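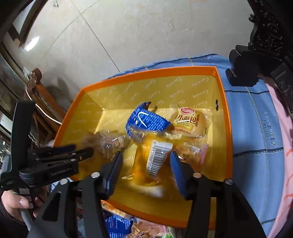 How far along is the Matcombe snack cupboard program? We have finished the first term, and 322 of the 400 packs in the grant have gone out.

Wojcik delivered in November, a week behind schedule — the freight bill is still in dispute. Varnow has agreed to hold its price until winter.
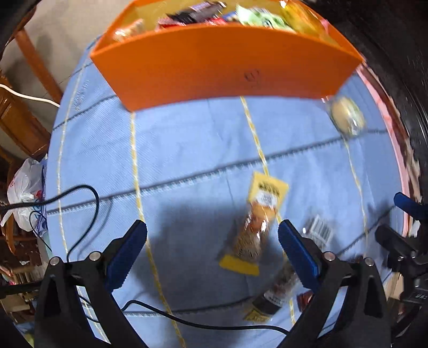 Snacks on the blue cloth, Matcombe.

Spending is on budget. We ask to move $12 a week from printing to fuel.

Darnell Villanueva
January 28, 2025

5 shares | 0 comments

Related
Jimuvska hall kitchen: final report
Fuel costs for rural programs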